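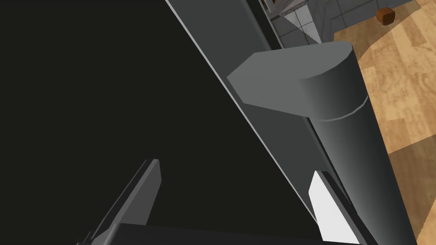

Gaurav Rana wrote after our last report that the parents do not need one more leaflet, they need a syringe with a line on it. We discussed this remark at length in the team, and most of what we did in this period follows from it.

Children's Liquid Medicines: Safe Dose at Home
Second progress report to the Tellness Fund
Submitted by Romana Havlíček, project coordinator, Halham Health Center
16 Mar 2023

1. What was planned

The plan for this period had two parts. The first was to give every family that receives a liquid antibiotic or fever medicine for a child under five an oral syringe, marked with the correct dose by the pharmacist. The second was to train the pharmacy staff to show the dose at the counter and to ask the parent to show it back. Both parts were to run in Halham and in Rullisberg, and at the Katiyar pharmacy from the second month.

2. What was done

Training was completed at all three places. Brijesh Bisht led the sessions and prepared a short written guide, which is attached as Annex A. The sessions were longer than we expected, as the staff had many questions about medicines that come in two strengths. We think this is a good sign, but it moved the start in Rullisberg by two weeks.

By the end of the period 600 families had received a marked syringe. We printed 1,000 leaflets, and these are now given only together with the syringe. The leaflet text was shortened to one page after comments from parents, and the teaspoon measure was taken out completely. It was the cause of many misunderstandings, because the spoons that people have in the kitchen are not of one size.

We also phoned 200 parents on the third day of treatment. The caller asked how much medicine was given the last time, how it was measured, and if any dose was missed. The answers are being entered now by Archana Maurya. I do not want to give a result before the entering is checked, and I ask the Fund for patience in this matter.

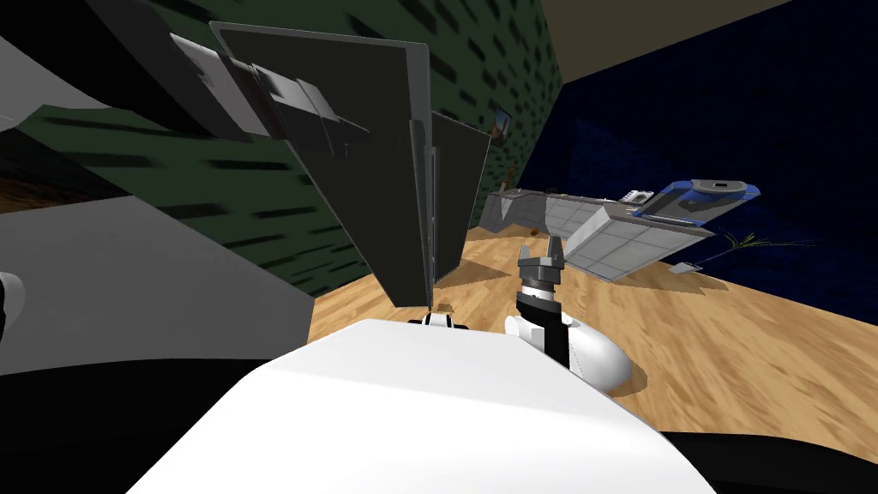
Dwayne Hutchins does not agree with the phone calls. A parent who knows the right answer will say the right answer, he told us, and the bottle at home may say something different. We accept this point. In the next period we will ask a smaller group of parents to bring the bottle back to the counter when the treatment is finished, so that the volume left can be compared with the dose. The form for this is ready and was approved by the center's medical director.

3. Difficulties

The supply of syringes was interrupted once. The 5 ml size was not available from our supplier and the 10 ml size is too coarse for small babies, so for nine days the Rullisberg staff gave no syringes to families with a child under one year. These families received the spoken explanation only. We have now a second supplier and keep a reserve in Halham.

The marking pens were a smaller problem. The ink of the first type came off when the syringe was washed with soap. One mother reported this to the pharmacy and we replaced the pens with narrow printed stickers.

At Katiyar the counter is busy in the evening and the show-back step is often left out. The pharmacist there has proposed to do it at the side window. We will try this in April.

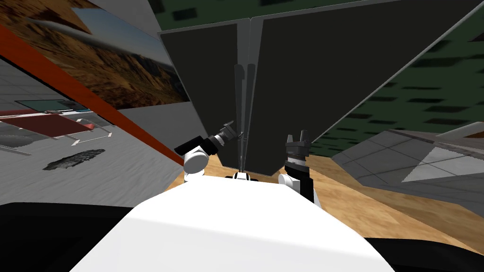 Folding board, standing open on the wooden floor

4. Spending

Spending is within the approved budget. The line for printing is underspent and the line for syringes is overspent, as the second supplier has a higher price. We ask for permission to move the rest of the printing line to syringes. The table is in Annex B.

5. Next period

4 activities are planned: the bottle return check, the side window at Katiyar, a repeat session for new staff, and a translation of the leaflet into two more languages. The analysis of the phone calls will be sent separately when it is ready.

Questions about the budget should please be sent to me, and questions about the training guide to Brijesh Bisht.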